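Forum Robotik & Automatisierung > Forschung und Methoden > Lernen aus Demonstrationen

Thema: Startpositionen im Raster oder zufällig? Ergebnis mit 1169 Demonstrationen

relitz_lab
Guten Abend zusammen,
ich lese hier seit langem mit, schreibe aber zum ersten Mal. Deutsch ist nicht meine Muttersprache, bitte entschuldigen Sie, wenn ein Satz etwas steif klingt.

Ich arbeite im Projekt Relitz an einer einfachen Aufgabe: einen Becher greifen und in ein anderes Feld stellen. Die Felder sind mit Klebeband auf dem Boden markiert. Wir haben 1169 Demonstrationen durch Teleoperation aufgenommen. Nach dem Aussortieren von Aufnahmen mit Verbindungsfehlern oder abgebrochenen Griffen sind 902 geblieben.

Die Frage war: Ist es besser, wenn der Operator den Becher frei hinstellt, wo er möchte, oder wenn die Startposition vorgegeben wird? Bei der Vorgabe zieht ein kleines Skript zuerst ein Feld und dann eine Stelle im Feld. Von den 902 Demonstrationen sind 595 mit Vorgabe und der Rest ohne Vorgabe.

Mein Ergebnis ist, dass die Policy aus den vorgegebenen Startpositionen deutlich besser greift, wenn der Becher nahe am Band oder nahe am Rand des Arbeitsbereichs steht. In der Mitte der Felder sehe ich keinen Unterschied. Ich vermute, dass Menschen den Becher unbewusst immer an bequeme Stellen setzen.

Hat jemand von Ihnen etwas Ähnliches beobachtet? Ich möchte daraus einen kurzen Workshop-Beitrag machen.

Gadov
Willkommen! Beobachtet ja, gemessen nein. Bei uns standen die Objekte nach zwei Stunden Aufnahme praktisch immer auf demselben handtellergroßen Fleck, egal was in der Anleitung stand.

Aber eine Frage vorweg: Hast du beide Policies mit gleich vielen Demonstrationen trainiert? So wie du es schreibst, hat die eine Gruppe 595 und die andere nur den Rest. Dann vergleichst du zwei Dinge auf einmal.

relitz_lab
Danke für die schnelle Antwort. Sie haben recht, das habe ich nicht geschrieben. Für den Vergleich habe ich die größere Gruppe zufällig verkleinert, bis beide gleich groß waren. Das habe ich mit 5 verschiedenen Seeds wiederholt. Die Policy mit Vorgabe war am Rand jedes Mal besser, der Abstand schwankt aber stark von Seed zu Seed.

Rultden
Ich bin da skeptischer. Fünf Seeds beim Training sind in Ordnung, aber wie viele Versuche am echten Arm pro Seed? Und wer hat beim Test den Becher hingestellt? Wenn du die Testpositionen mit demselben Skript gezogen hast wie die Trainingspositionen, dann bevorzugt dein Test natürlich die Gruppe mit Vorgabe. Das ist erst mal nur die Aussage, dass Training und Test aus derselben Verteilung besser ist als aus zwei verschiedenen. Dafür braucht man keinen Workshop-Beitrag.

Gadov
@Rultden Im Kern richtig, aber etwas hart. Gerade diese banale Aussage wird in der Praxis doch ständig ignoriert. Ich habe schon Datensätze bekommen, bei denen in der Beschreibung »zufällige Startposition« stand, und im Plot war ein einziger Klumpen zu sehen. Wenn jemand das sauber mit Zahlen belegt, zitiere ich es gern.

relitz_lab
@Rultden Der Einwand ist berechtigt und ich habe auch lange darüber nachgedacht. Die Testpositionen kommen nicht aus dem Skript. Wir haben vor Beginn der Aufnahmen eine feste Liste geschrieben, mit gleich vielen Positionen in der Feldmitte, am Band und am Rand. Die Liste wurde danach nicht mehr verändert. Trotzdem liegt diese Liste näher an der vorgegebenen Verteilung als an der freien, das kann ich nicht bestreiten.

Was ich noch machen könnte: eine zweite Testreihe, bei der eine Person ohne Kenntnis der Gruppen den Becher frei hinstellt. Wenn die Policy ohne Vorgabe dort besser abschneidet, dann wäre Ihre Erklärung bestätigt.

Grabner
Mich interessiert mehr die Wahrnehmung als die Statistik. Welche Kameras gehen in die Policy? Nur Handgelenk oder auch eine feste von oben? Nahe am Band kann die Schwierigkeit auch ganz woanders liegen. Blaues Band und blauer Becher, falls das bei euch so ist, wäre für mich der erste Verdacht. Dann misst du Kontrast und keine Positionsverteilung.

relitz_lab
@Grabner Nur die Kamera am Handgelenk. Die Farben sind wirklich ähnlich, aber nicht gleich: Das Band ist kräftig königsblau, der Becher ist hellblau. Ich hänge eine Aufnahme aus dieser Kamera an, damit man sich nicht auf meine Beschreibung verlassen muss. Der Becher steht dort im Feld unten links. Meine Sorge ist weniger das Band als der Schatten auf dem Boden neben dem Becher, er ist breit und weich und reicht in Richtung des waagerechten Streifens. Auch die Flecken auf dem Boden könnte das Netz als Orientierung benutzen, das habe ich nicht untersucht.

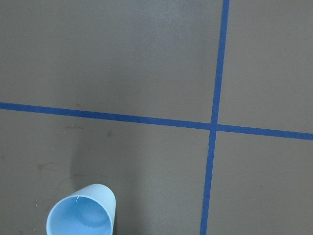 Grabner schreibt dazu, dass er den Versuch auf jeden Fall mit einer zweiten Becherfarbe wiederholen würde, bevor irgendetwas eingereicht wird. Orange oder gelb, Hauptsache weit weg vom Band. Wenn der Vorteil am Band dann verschwindet, war es der Kontrast. Bleibt er bestehen, ist die Sache mit der Verteilung viel glaubwürdiger. (Beitrag wurde aus dem Nachbarthema »Kontrast bei Handkameras« hierher zusammengefasst, Moderation)

Rultden
Dem schließe ich mich an. Und bitte die Ergebnisse nach Zone getrennt angeben, also Mitte, Band, Rand. Ein Mittelwert über alles sagt hier gar nichts. Zu den Flecken: Ein paar Testläufe mit leicht versetzter Basis, dann weißt du, ob das Netz den Boden auswendig gelernt hat.

Gadov
Basis versetzen würde ich nicht empfehlen, damit änderst du auch die Geometrie zu den Feldern. Lieber das Band abziehen und das Raster an anderer Stelle neu kleben. Kostet eine halbe Stunde.

Rultden
Und danach stimmt die Testliste nicht mehr, weil sie vermutlich in Koordinaten der Basis geschrieben ist. Nein, da bleibe ich bei meinem Vorschlag.

relitz_lab
Die Liste ist relativ zum Kreuzungspunkt der Bänder geschrieben, daher würden im Prinzip beide Wege funktionieren. Bei neuem Band müssten wir allerdings prüfen, ob der Arm am äußeren Rand noch alle Positionen erreicht. Ich werde zuerst die Becherfarbe wechseln und die zweite Testreihe mit freier Platzierung machen. Neue Demonstrationen mit der anderen Farbe brauche ich dann ebenfalls, und zwar für beide Gruppen, das wird bis Februar dauern.

Eine Nachfrage noch an Gadov: Haben Sie den Plot mit dem Klumpen noch? Wenn ich ihn im Beitrag erwähnen darf, natürlich mit Quelle, würde das meine Motivation sehr stützen.

Gadov
Den Plot muss ich suchen, der Datensatz selbst darf leider nicht raus. Ich schicke dir eine PN, wenn ich ihn finde. Und du kannst hier ruhig »du« sagen.

relitz_lab
Vielen Dank, dann sage ich ab jetzt du. Ich melde mich in diesem Thema, sobald die Versuche mit dem neuen Becher ausgewertet sind.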